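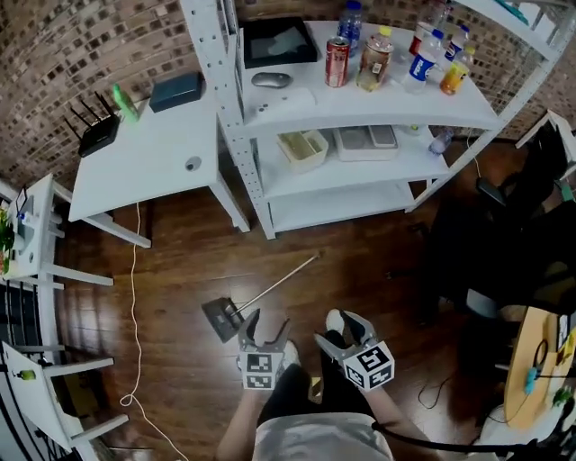 Mirklow Community Forum > Parks and Outdoors > Pritchard Park splash pad hours and the new parking setup

larkspur_dad
Does anyone know what the hours are going to be at the Pritchard Park splash pad next season? The sign by the gate still has last year's hours on it and the town page just says "seasonal." We moved here in August and only caught the tail end of it. My kids are 4 and 7 and they still ask about it every time we drive past.

Also, is the lot on the Prekadell Road side going to stay closed? We had to park by the ball fields and walk the whole way around with a wagon.

tenmile
Hours have been 10 to 6 every year I can remember. They shut it off when there's lightning and it stays off for a half hour after the last strike. Nobody announces it, the water just stops.

The Prekadell Road lot is closed for drainage work. It floods at the low end after any real rain. I heard spring for reopening but I wouldn't plan around that.

Oakhurst Mom
It's not 10 to 6 on school days. Early and late in the season it doesn't come on until 3. We made that mistake twice.

tenmile
Fair enough, I only go in the summer.

gus_r
The bigger news is that they want people to reserve parking through Clilik on busy days. It was in the packet for the last parks meeting. 195 spaces between the two lots, and once those are taken you get turned around at the entrance. I think this is a bad idea for a town park. People decide to go to the park at breakfast. They don't book it.

Oakhurst Mom
I don't love it either but have you tried to park there on a hot weekend? Last summer people were leaving cars on both sides of the road and you couldn't get a stroller past them. I would take a reservation over circling for half an hour with a crying toddler.

gus_r
Then open the second lot and pave the gravel strip behind the tennis courts. That has been on the list as long as I've lived here.

larkspur_dad
Is the reservation free for residents? I looked at Clilik and it wanted a card number before it would show me anything, so I closed it.

Bleddyn Voyle
I was at the meeting. Free for residents, 3 dollars a car for everyone else. It would only apply on weekends and holidays while the splash pad is running. The card is asked for either way and residents are not charged. Several people brought up the card thing and the parks director said she would ask if it could be taken out for resident accounts. No vote was taken. It comes back at the next meeting.

They did vote on the playground surface. The wood chips under the big climber are going away and they are putting in poured rubber, same as the toddler area has now. Work is supposed to be done before the splash pad opens.
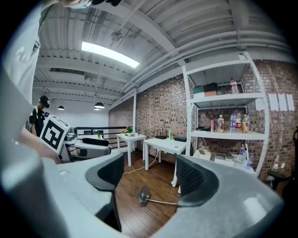 The toddler area also gets a fence on the road side, four feet high with a self-closing gate. I asked about shade and was told the sails are in a separate budget line and won't be ordered until the surface is finished.

Oakhurst Mom
The fence is great news. My youngest is a runner and I can't sit down at that park at all.

wheels_and_twins
Very glad about the rubber. My son uses a walker and the wood chips meant he could get to the edge of the climber and no farther. The ramp up to the first platform is fine, it was only ever getting to the ramp that was the problem.

Does anyone know if they are fixing the path from the handicapped spaces? There's a lip where the sidewalk meets the asphalt and you have to tip the chair back to get over it.

Bleddyn Voyle
That didn't come up. You could email the parks office before the next meeting so it gets into the packet. They do read them.

wheels_and_twins
Thanks, I'll do that tonight.

tenmile
I'm going to be the odd one out and say I liked the wood chips. Rubber gets hot. The one at my sister's park in full sun is too hot for bare feet by noon, and kids coming off a splash pad are all barefoot. Without the sails up I think we'll be hearing complaints by July.

gus_r
Agree with this. Do the shade first.

wheels_and_twins
Kids can wear water shoes. My son can't put on something that gets him across wood chips.

tenmile
That's a good point and I'm not saying don't do it. I'm saying order the sails at the same time.

wheels_and_twins
OK, then we agree. I'd put that in an email too.

pinecone88
Does the splash pad have anything for bigger kids? My oldest is 10 and says it's for babies. We've been driving out to the pool instead and it's nearly 181 dollars for the family pass now.

Oakhurst Mom
There's the big bucket that dumps and the two cannons. Mine is 9 and still likes the cannons if there are other kids her age there. Mornings are mostly toddlers. Go after 3.

larkspur_dad
Are there restrooms open by the splash pad or only the ones at the ball fields? We ended up at the ball fields.

tenmile
There's a set behind the pavilion, on the side facing the woods. Easy to miss. They lock them at 5 for some reason even though the water runs until 6. Changing table in both.

pinecone88
Can you still use the pavilion if nobody has it rented? We wanted to do a small birthday there.

Bleddyn Voyle
Yes, first come, if there's no card in the holder by the grill. For a birthday I would rent it. You get the side with the outlets and you can tape things up. Call 2148, that's the extension for rentals off the main town number. The online form works but it took them over a week to answer mine.

gus_r
And if the Clilik thing goes through, do party guests each have to reserve a parking space?

Bleddyn Voyle
I don't know. Nobody asked that. Good one to send in.

Oakhurst Mom
Oh no. I have a party there every year with cousins coming from three towns. Now I'm less sure about my vote.

gus_r
Welcome to my side.

mod_hazel
Moved this to Parks and Outdoors from General. Please keep the parking reservation debate in the Clilik thread that's pinned at the top, and leave this one for hours and playground questions. Agenda for the next parks meeting was posted 23/12/2025 and both items are on it.

larkspur_dad
Thanks everyone. I'll post the hours here if I get an answer from the office.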